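Forum > Student and Club Projects > Arms and Grippers

Topic: Teaching our arm to take apart old desktops, need advice on order of steps

karine_g
May 25, 2024

Hello all. I am a student in the robotics club at Jerkska and I lead the disassembly project. English is my third language, so please ask if some sentence is strange.

The task is to remove parts from an old Dell tower with one arm and one gripper. We will show it in June at the Jostwood student meeting. The rules give each team 7 minutes, and a part counts only if it is put in the tray without damage. Our idea is to drive the arm by hand first, record many tries, and then train on them.

The tower lies on its side with the cover off. The CPU socket is empty, so the expensive part is not our problem. I would like to begin with the blue drive carrier and leave the memory for later.
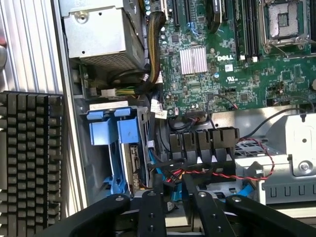 The cables are what worries me. The yellow and black bundle from the power supply is thick and stiff, and the thin wires near the carrier go wherever they like. In simulation we had no cables at all, so every plan looked very good there. On the real tower we have 113 recorded tries and I would keep maybe half of them.

My questions:
Would you start with the drive carrier or with the memory?
Do you tie the cables before the run, or do you let the model learn them?

stirel_fan
Memory first, for sure. The latches are small, but they are always in the same place. A carrier has to slide, and if your angle is wrong it gets stuck and you lose all your time.

Chan
I don't agree with stirel_fan. To open a memory latch you must push in one small point with good force control, and most student arms don't have it. Blue plastic tabs are big and easy to see for the camera. Start there.

And please do not tie the cables. If you train with tied cables, you will have a policy for tied cables only. Our team did this last year and we had 4 good runs in the lab and zero at the meeting.

stirel_fan
Chan, this depends on the gripper. With narrow fingertips the latch is not so difficult. We did it with a Stirel hand and position control only.

karine_g
Thank you both. Our fingers are quite wide, so I think Chan is right for our case. I talked with the others and we go for the carrier. Tonight we moved the start position of the arm a little, so that the wrist camera has both blue handles in view before the fingers go down.

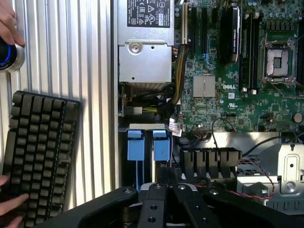

karine_g

One more thing I forgot to write. The twisted red and black wire crosses near the metal bracket, and I am afraid one finger will catch it on the way back. Is it better to go straight up and only then to the side? It costs more seconds, but I don't see a safer path.

Zachary Ross
Straight up, yes. Make it a fixed motion and don't let the model choose it. Learned motion for the grasp, scripted motion for the exit. You can be a purist after the meeting.

How many tries do you plan to record in total?

karine_g
The plan says 1000, but we are students and we also have exams. I will be happy with less if they are clean.

Chan
Clean is better, but keep some bad ones where you recover from a mistake. If the model sees only perfect tries, it doesn't know what to do after the first slip. I don't like the scripted exit so much, by the way. If a wire is caught, a script will pull on it anyway.

Zachary Ross
Then stop on the force limit. She doesn't need a smart exit, she needs one that stops.

karine_g
We can read the motor current, so a stop is possible. I will add it this week and write here which limit we use.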